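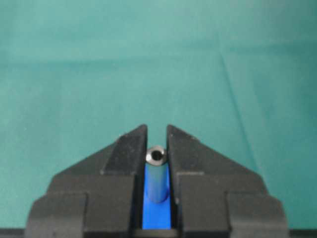
Green cloth, Brongate open day

The Bemgate Messenger opens its doors to the public every October, and this year I went, partly out of professional solidarity and partly for the coffee. The paper shares a building in Brongate with a carpet showroom. The showroom has the better sign. I walked past the newsroom door twice before a man carrying a stepladder told me I was leaning on it.

Visitors were given a sticker and a copy of that morning's edition, and asked to wait in the hallway under a row of framed front pages. The flood got a frame. So did the mayor's resignation, and the other mayor's resignation. There was a gap between them with a nail in it, and our guide said that front page was "out for legal reasons," which I assumed was a joke until she failed to smile.

The tour started at 2 in the afternoon, the hour when the pages are supposed to be half planned and were, by the look of the whiteboard, a third planned. Bemgate's print run is 3,000 on a weekday. The guide gave the number in the flat voice of someone who remembers a larger one. The newsroom used to have 40 people in it and still has the desks, so every reporter can spread out like a retired judge. One desk is reserved for the fax machine. It is plugged in. The county court still uses it, she said, and the county court is the reason this paper exists.

That brought us to the part I had come for, a public session on access to city meetings. The paper has been fighting the Braston council since spring over a rule that makes reporters apply in writing before they may record anything in the chamber. The form runs to several pages and asks for the purpose of the recording. One reporter has been writing "to hear it again" and has been refused every time. She read a few of her refusals aloud, and they got better as they went along, the last one thanking her for her interest in democracy.

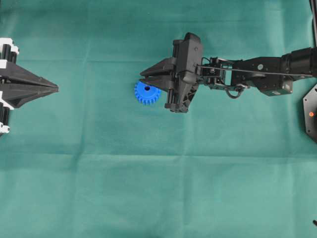

The council had sent someone to put its side, which was decent of it, and the two ends of the table went at each other politely for most of an hour. The city's position was that the rule is neutral and the public record lies open to everyone in the middle. I kept thinking of the small blue gear on the green cloth, lying between two machines that face each other from opposite edges. It is between them, certainly. It is also much closer to the one on the right. The council publishes its own minutes, on its own schedule, and the minutes for June arrived in September with the argument about the parking contract boiled down to "discussion followed."

Questions from the floor were mostly about the crossword. A woman in the second row wanted to know why it had moved, and the editor, who had handled the council with real composure, looked shaken for the first time. It moved to make room for the legal notices, he said. The legal notices pay. She said she understood that, but that her husband did the crossword in pen and liked it on the right-hand page.

After that came the archive, in the basement, where the bound volumes are kept on steel shelving under a pipe that everyone was asked not to touch. There are 858 of them. The guide pulled out one from a year when the paper was shut down for a week during a printers' strike, and the strike pages are simply missing, with the page numbers running straight on as though the town had held its breath. The Zamora family owned it then. They later got into bottled water.

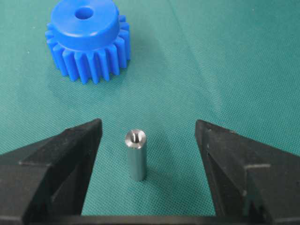 Printing went out of the building years ago and is now done under contract on the far side of Braston, which means the deadline is earlier than it was when type was set by hand. The old press was sold for scrap, and the retired pressmen at the open day were still cross about it. One of them explained to me how a worn tooth on one gear will smudge every copy in the same spot, and how they could tell which gear it was by the sound. I had the blue one in my mind's eye by then, with its ring of straight teeth, evenly spaced, and a round hole through the hub, and it helped me follow him for a good two minutes longer than I would have otherwise. His view of the contract printer was brief. The paper arrives on trucks, he said, and so does lettuce.

Coffee was served in the old mail room. It was terrible, in keeping with the traditions of the trade, and there was a tin beside it for the legal fund. I put in what I had and took two cookies, which I think came out even. The council hearing on the recording rule has been moved to November and will be open to the public. Anyone planning to record it should apply in writing.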